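Subject: Re: Seed potatoes and the shared order
Date: Apr 8, 2025

Dear all,

Thank you to Bernadette for writing it down so clearly. I answer below her words.

> Bernadette Buckley wrote:
> The Omeck order closes at the end of April. We need 300 tubers in total
> to get the lower price. At present Lorne has asked for 30 and Eamon
> for 30. Who else wants some? Please say also if you prefer earlies or
> maincrop.

I would like 18, all earlies. My plot at Brurnmont is small and the lower half stays heavy until May, so maincrop gave me mostly slugs last year. 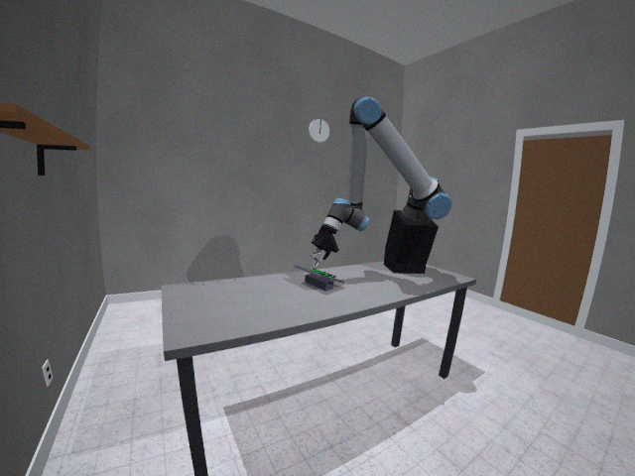

I have one question about chitting. My mother always put the potatoes in egg boxes at a north window, with the eyes up, for five weeks. Colm told me that he plants them directly and sees no difference. Has anybody tried both in the same bed? If the tubers come so late, I would prefer to skip the window. 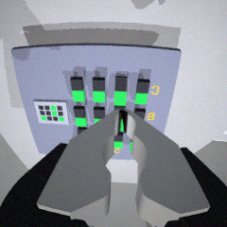
About delivery: I can receive the sacks at my house if they come in the morning. Somebody with a car must then bring them up to the plots, as I have only the bicycle. Lorne, is your trailer repaired?

Please send me also the account number again, I have lost the paper.

With kind regards,
Barrett Gallagher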